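Commuting in the rain on the rail trail – mudguards, brakes or a different bike?
Posted in Getting Around

paddockgate
Member, Remau

I've started riding to work on the rail trail between Remau and Brolell, 20 km each way. I have an older flat-bar bike with rim brakes and 32 mm tyres. Up to now I've driven whenever it was wet, but from July I won't have the car on weekdays, so I'll be riding in whatever turns up.

I've been caught out a few times already. My main problems are wet feet, grit all over the chain, and brakes that make a grinding noise and don't do much for the first couple of seconds. The local shop has quoted me $580 to service the bike, fit new wheels and put full mudguards on. They also have a Geerts commuter with disc brakes on the floor for $1,428. I don't mind spending the money, but I don't want to spend it twice.

Is the old bike worth the work? And what do people do about shoes?

Replies (3)

wetsocks_brolell
Regular

I've ridden that trail through five winters, three of them on rim brakes, so it can be done.

Start with the mudguards. Get full-length ones with a flap on the front that comes down close to the ground. The short clip-on kind keep a stripe off your back and do very little for your feet or your chain. Check the clearance before you buy, as some older frames won't take a guard over a 32 mm tyre. If yours won't, drop to a 28 and the guards will usually fit.

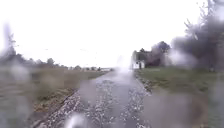 Sealed section of the trail in the rain, gravel along the left side.

The grinding noise is grit stuck in the brake pads. Take the pads out, pick the bits out with something pointy and rub the faces on coarse sandpaper until they look even. Wipe the rims with a rag after a wet ride. If you leave it, the rims wear hollow, and I suspect that's why the shop has quoted for wheels. Ask them to show you the wear. If the rims are still flat across the braking surface you don't need new wheels, and the bill should come down a fair bit.

For the chain, use a wet lube, one drop per link, and wipe off whatever is left on the outside. Most people put on too much and it turns into paste.

Shoes: I wear old runners and keep my work shoes in a drawer at the office. Neoprene overshoes are good while they last, but walking in them wrecks the soles. Wool socks stay warm when they're wet. Pack a second pair for the ride home, and stuff the runners with newspaper at your desk.

Tyre pressure matters too. I run mine at 40 psi in the wet, but I'm fairly light and on wider tyres than you. Look at the range printed on the sidewall and go towards the lower end.

tandemtwice
Member

Buy the disc brake one. I put up with rim brakes for years and wouldn't go back. You'll have it for ages and the old bike can be the spare.

millrace
Member, Asuvora

I'd do the guards and pads now and leave the bigger decision until you've done a month of it. You may find that 40 km a day is more than you want to ride, wet or dry, and then you'd have a new bike sitting in the shed.

Two things haven't come up yet. Get a decent rear light and put it on for the whole ride, including the morning. The second is your bag. Most backpacks sold as water resistant will let water in at the zip after half an hour. A roll-top pannier is better, or line the backpack with a garbage bag, which costs next to nothing and works just as well. My laptop has travelled that way for two years – no trouble so far.

paddockgate
Member, Remau

Thanks all. I asked about the rims and the shop agreed the front one has some life left, so I'm getting the back wheel done along with pads and full guards. Will see how I go with the old runners.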